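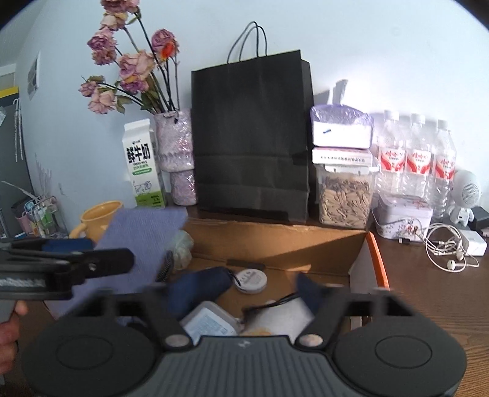
Desk Clear-Out, April
Words by Bernadette Masson

Six of us cleared our desks this spring before the move to the smaller office on the second floor. The rule was simple. Each person got a cardboard box for what they wanted to keep near them, and everything else went home, to the shared shelf, or out. Ah-rin Maeng suggested putting up a page so people could see what others kept.

The flowers
Dried roses in muted pink and mauve, in a glittery pink vase. Dried flowers don't travel well in a box, so these get carried over by hand on the last trip.

Milk
The carton has a cow on it and 鲜牛奶, fresh milk, in large black characters. Food and drink go to the kitchen before anything else is packed. Thierry Roussel is keeping a shelf clear in the fridge through the end of the month.

Sunflower seeds
A clear canister, with boxes stacked on top of it. Snacks can stay at your desk if they are in something with a lid. Open bags go home the same day.

Cloth things
Navy and dark blue in the box, with a folded lavender piece beside it. Soft things are good for filling gaps, so save a few until the end and push them down the sides.

Tins
One round with a white lid, one with a floral pattern. We kept more tins than anything else this year. If yours is empty, put your cables in it.

Cables and earphones
Wired earphones should be coiled before they go in. Ludivine Joly has twist ties in her top drawer and will hand them out to anyone who asks. A black cable on top of a full box is fine as long as it gets a label before the box is closed.

Mugs
Yellow is easy to find again. White mugs all look the same once they reach the new kitchen, so put your initials on the bottom with the paint pen.

Water bottles
Bottles are not going in the boxes. They are heavy, and one leak can ruin everything under it. Carry them separately or drink them first.

Paper bags
A tall black one with rope handles will hold the light things that won't fit in the box. Please don't use paper bags for books. Rafferty Achterberg tried that last time and picked up his dictionaries off the stairs.

Where things go next
Boxes go to room 591, along the wall under the windows, with the name facing out. The shared shelf is by the printer. Anything still on the shelf at the end of April will be given away.

If you want your desk added to this page, send your notes to Ah-rin. Two or three lines per item is enough.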